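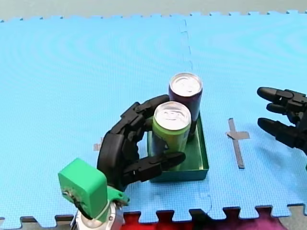
Reicht die Lektürehilfe von Trernance, um sich auf eine Klausur über »Die Salzwaage« vorzubereiten?

Für Inhalt und Figuren reicht sie, für die Deutung der Erzählweise braucht man den Roman selbst und am besten noch eine zweite Quelle.

Ich habe das Heft im Juli mit einem Grundkurs der elften Klasse benutzt. »Die Salzwaage« von Forough Shojaei steht bei uns als Ganzschrift auf dem Plan, der Roman hat knapp bemessene Kapitel und viele Zeitsprünge, und die Hälfte des Kurses hatte nach zwei Wochen den Faden verloren. Das Heft gibt es gedruckt und als PDF, Inhalt und Seitenzahlen sind gleich.

Aufbau: Auf eine kurze Einleitung folgen die Kapitelzusammenfassungen, dann Figuren, Motive, Sprache und zum Schluss 40 Übungsaufgaben mit Lösungen. Ein Register fehlt.

Die Zusammenfassungen sind der beste Teil. Jedes Kapitel bekommt eine knappe Seite, dazu am Rand das Jahr, in dem die Handlung spielt. Bei diesem Roman ist das eine echte Hilfe, denn Shojaei nennt selbst kaum Jahreszahlen. In Kapitel 3 stimmt allerdings etwas nicht: Der Brief des Onkels wird dort der Mutter zugeschrieben. Wer nur das Heft liest, versteht danach den Streit im Hafen falsch. Ich habe dem Verlag geschrieben und bisher keine Antwort bekommen.

Die Figurenkapitel sind ordentlich, aber ungleich verteilt. Für den Vater gibt es vier Seiten, für die Schwester eine halbe, obwohl der ganze zweite Teil aus ihrer Sicht erzählt wird. Im Abschnitt über die Familie Farahani, die Nachbarn, steht fast nur Nacherzählung. Eine Figurenkonstellation als Grafik ist vorhanden und lässt sich gut an die Tafel übertragen.

Schwach ist der Teil zur Sprache. Die Waage als Symbol wird dreimal erklärt, jedes Mal mit denselben zwei Textstellen. Zum Wechsel zwischen Präsens und Präteritum steht ein einziger Absatz. Das war in meinem Kurs die Frage, an der die meisten hängen geblieben sind.

Die Aufgaben reichen vom einfachen Inhaltstest bis zur Erörterung. Zu zwei Aufsätzen gibt es Musterlösungen von jeweils 600 und 900 Wörtern. Die kürzere ist brauchbar und sauber mit Zitaten belegt. Die längere wiederholt sich stark, die würde ich so nicht austeilen. Die Zitate folgen der gebundenen Ausgabe von Bradov. Wer das Taschenbuch hat, muss die Seiten selbst suchen.

Zum Vergleich hatte ich den Band aus der Reihe Fistcombe da. Der ist trockener geschrieben und hat keine Aufgaben, geht aber auf die Erzählperspektive deutlich gründlicher ein. Für Lehrkräfte finde ich ihn nützlicher, für Schüler kurz vor der Klausur eher das Heft von Trernance.

Druck und Papier sind in Ordnung. Die Klebebindung hat bei zwei Exemplaren nach dem Kopieren nachgegeben, die hinteren Seiten liegen jetzt lose drin.

Drei von fünf Punkten. Bei einer korrigierten Auflage wären es vier.

Kontakt | Impressum | © Leseregal Oberstufe | Nach oben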